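4.2 What people did when the bundle ran out

I'll start with the part of the study I enjoyed most, which was sitting in people's kitchens and asking them to show me their phone bills. As I said in section 3, our sample was 30 households in Vuvmont, all of them on the Gatimex prepaid plan with the add-on video bundle. The bundle lasts 90 days. After that, streaming eats into your ordinary data unless you buy it again, and Gatimex sends you a text message to say so.

Hardly anyone could remember getting that text! I had it in my notes that every phone in the sample received one (we checked, with permission, by scrolling back through the messages), and yet most people told me the bundle had "just stopped" or that their data had started to vanish. One man had bought 2 top-ups in the same afternoon before he worked out that his daughter was watching cartoons on the high setting in the next room.

So the first thing we coded for was what I ended up calling the switch, meaning the moment a household changed how it watched. Some dropped to the lowest video quality and stayed there. Others downloaded everything over the library Wi-Fi in Jivcombe and watched it at home later, and this group was bigger than I'd guessed from the pilot in November. A few simply paid for the bundle again and grumbled about it. I had expected price to explain most of this, following Tomaszewski, but in our interviews the thing people kept bringing up was who in the house held the password.

I should say something about the diaries too. Each household kept one, and between them they gave us nearly 1,000 entries, which sounds wonderful until you try to read the handwriting. Entries got shorter as the weeks went by, and weekends are thin all the way through. I've kept the thin days in Table 3 and marked them, so anyone who wants to rerun the sums without them can do so.

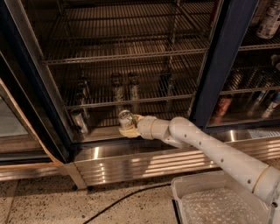
Figure 4. Arm and gripper at the open front of a glass-door cooler.

Birger Aasen, replying to the draft of this section, wrote that I was making too much of the password and too little of the text message. In his view a warning that arrives after the last of the data has gone isn't much of a warning, and I ought to have recorded what time each one came in. He's right that I didn't do it for every phone. For the ones where I did, the message mostly came on the final day of the bundle, usually in the evening, and I've added those times to the appendix.

I still think the password matters, though. In the households where one person did all the buying, that person could tell me the price of the bundle straight off, and the others often had no idea there was a bundle at all. Section 4.3 takes up the homes where two people shared the account.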